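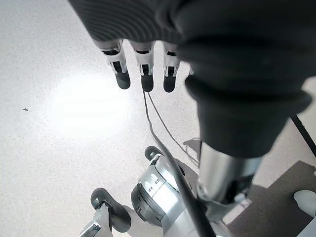 From: Filipa Leitão
To: show-list
Date: 4/3/22
Subject: Re: Guest slots and the intro music

Pejman Taheri wrote:

> Two things before I book anyone else. First, are we keeping
> the interviews at 60 minutes or letting them run? The Brakby
> one came out at 70 after editing and I had three people write
> in to say it was too long, and one who wanted the rest of it.
> Second, Sointu says the license on the intro music runs out
> in August. Do we renew or get something new?
>
> Also I still can't get into the Indimard account. It takes my
> password and then sends me back to the login page.

Pejman,

On length, I would keep 60 as the target and not worry if one goes over. The Brakby interview had a slow stretch near the start where we both talked about microphones, and that could have come out. I listened to it again on Friday and the last part is the best of it, so I would not cut from the end.

If we do get a long one, Clementina has offered to split it and post the second half on the off week. She would need the raw files by the Tuesday before. That only works when there is a clean place to stop, so please tell her when you send the files if you heard one.

On the music, I would like something new. We picked the current track in a hurry and it is too loud under the welcome - I have to turn it down by hand every time. Damián has a short guitar piece he recorded at home and says we can have it for nothing. He wants his name in the show notes. I will put it in the shared folder under Varghese, where the old promos are, and people can reply here with what they think.
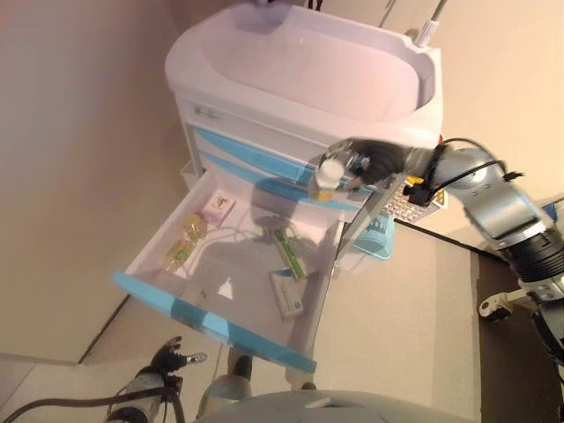
Starden Listener Podcast

For the Indimard login, clear your cookies and try again. It did the same thing to me after they changed the site. If that fails, Sointu can reset you from the admin page.

A few other items while I am writing.

The episode with the two returning guests is edited except for the ad break. I need the sponsor copy by Thursday or it goes out without one.

We passed 1,000 subscribers last week. I would like to mention it at the top of the next episode and thank people, but keep it short.

There are 9 listener questions left over from the last call-in. Four of them are the same question about getting started, so I will answer those together. Pejman, do you want to take the rest, or should I read them out and have you respond?

Last, please stop naming files "final." I have three of those and they are all different. Episode number and your initials is enough.

Filipa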